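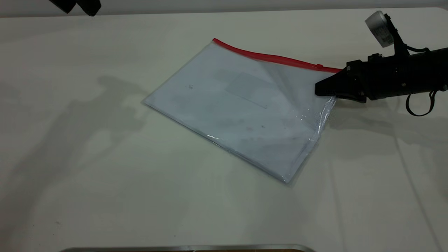 Test Operator, Gripper Comparison (fixed term)
Ravero - Manipulation Lab
Posted July 1, 2025

Ravero is hiring a test operator for a side-by-side comparison of two-finger grippers on soft and thin items. The contract runs through the end of February and may be extended.

The work is done at a tabletop station with one arm. You will mount the gripper under test, run the calibration routine, place the item, start the trial and record the result. The item set includes clear zipper pouches, folded cloth, cable bundles and paper sleeves. Clear plastic is the hardest group for our cameras, and you will spend a good part of the first month on it.

Two grippers are in the study now, the Roreck and the Bellis. Each one is tested on 65 items with the same controller settings and the same camera mount. Later in the project we plan to repeat part of the set with a second controller.

What you will do
Run trials from a written protocol and log every attempt, including the failed ones
Swap fingers, brackets and cables between test blocks
Check camera alignment at the start of each shift
Note slips, double grasps and crushed or creased items, using our fault codes
Write a one-page report at the end of each block

What we are looking for
One year of hands-on work in a lab, repair shop, production line or similar setting
Comfort with hand tools and small fasteners
Clear written English
Basic use of a Linux command line - we will teach you the rest
Able to stand for part of the day and to repeat the same task with care

Robot experience is useful but not required. Python is a plus. A degree is not required.

Hours and pay
28 hours a week, on site, daytime shifts. Pay is hourly and depends on experience; the range is sent to everyone invited to interview. Paid training takes 9 days and includes arm safety and emergency stop procedures. You work with the arm alone only after you have been signed off.

How to apply
Send a resume and a short note on a repetitive job you have done and how you kept your records straight. Address it to Angharad Ifans, test lead, through the application form on the Ravero careers page. Use the reference Tesico in the subject field - that is the project name. Selected applicants will be asked to spend half a day at the station, and this time is paid.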